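The Flandside lime kilns: notes for Wednesday's talk
Nayeli Cervantes, Nestitbridge Local History Group

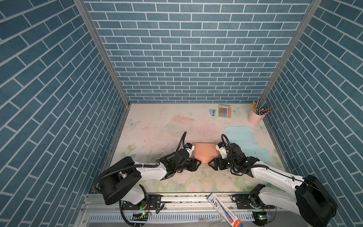 1. Hello and how I got into this

Say thank you for the tea first. Then own up that I walked past the kilns every day on my way to school and thought they were a sheep shelter (pause, see who else did!).

2. Where they are

Bottom of Flandside, behind the old chapel wall. Go down the track past the second gate and look left, where the ivy is thickest. There are two kilns side by side, and you can still get your head and shoulders into the right-hand arch if you don't mind brambles. Please don't go inside, the lining is coming away.

3. How they worked

Keep this bit quick. Stone and coal went in at the top in layers, it all burned slowly for days, and the lime was raked out at the bottom. Farmers spread it on the fields and builders wanted it for mortar. Mention the smell – my gran said her own gran could tell the wind direction by it.

4. The Wu account book

My favourite bit, don't rush! The Wu family found it in a loft when they bought the kiln cottage and very kindly let me borrow it. Eight men are named in it, and one January they were paid for more than 2,000 bushels. Read out the entry about the lame horse. Somebody has written "Brurnolus" in the margin over and over and I still can't say if it's a field, a dog or a nickname. Ask the room.

5. When they stopped

The last payment in the book is for mending the cart ramp, and after that the pages are blank. I think the railway did for them, with cheaper lime coming in by the truckload, but I haven't found it written down anywhere, so say so.

6. Questions

Pass the bit of burnt stone round. Get it back before people put their coats on.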